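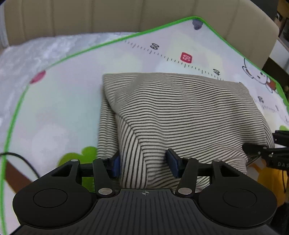

6. Entering a vocal group and its members

This section covers the entry of performing groups in the Ploredis catalogue. Solo performers are dealt with in section 4. You need an editor's login. Readers with a guest login can see group records but cannot change them.

A group record holds the name, the place of formation, the active years and the list of members. Details of birth, family and schooling belong in the record for each person and should not be typed into the group record, even where all the members come from one household.

6.1 Creating the group record

1. From the main menu, choose Performers, then New, then Group.
2. Type the name as printed on the earliest release held. If the collection holds no release, use the form given by the donor and tick Name Not Confirmed.
3. Enter later or shorter names under Also Known As, one to a line. Leave out "The" at the start of a name in this box.
4. Fill in Place of Formation. Enter the town first, then the county or state. If the members grew up in one place and began singing together in another, enter the second place here.
5. Set Active From and Active To. Both boxes accept a single year, a decade (1950s) or a question mark.
6. Press Save. The record is given a number, which is shown at the top right and cannot be edited.

Note: Church choirs with a changing membership are entered as Ensembles. The test is whether the singers are credited by name on the sleeve, programme or tape box.

6.2 Linking members

1. Open the group record and select the Members tab.
2. Press Find Person. Search by surname first, as many singers were known by nicknames.
3. If the person is listed, press Link. If not, press New Person and fill in at least the surname and the source.
4. Choose a part from the list: lead, tenor, baritone, bass, or instrument only. More than one may be chosen.
5. Enter the years of membership. A member who left and came back needs two lines.
6. For brothers, sisters and cousins, open Relationships and choose the tie. It needs to be entered once only. The matching entry in the other person's record is made when you save.

Caution: Do not use Merge to tidy up two people with the same name. Fathers and sons often sang in the same group under one name, and a merge cannot be undone after the nightly backup at 2 a.m. Mark the records Possible Duplicate and leave them for a supervisor.

6.3 Attaching recordings and interviews

1. Select the Holdings tab and press Add.
2. Enter the shelf mark. Items from the Rosstead deposit begin with R, and items from the Szabo tapes begin with S. The Proltley discs have no letter and run from 1 to 1,071.
3. Choose the type: disc, tape, interview, programme or photograph.
4. For an interview, enter the name of the speaker and the interviewer, and set Access. The default is Reading Room Only. Change it only when a signed release form has been filed.
5. Where a speaker gives a date that differs from the printed source, keep the printed date in the main record and type the other in Notes, with the tape side and the time.

Note: The Notes box holds 171 characters. Longer remarks go in a text file, attached in the same way as a programme.

6.4 Messages you may see

"Member has no source" - open the person's record and fill in the Source box. The group can be saved without this but will not appear in the public list.

"Years outside group dates" - a member's years fall before Active From or after Active To. Check both against the earliest release before altering either.

"Record locked" - another editor has it open. Locks are cleared every Friday evening. For an earlier release, see section 9, Supervisor Tasks.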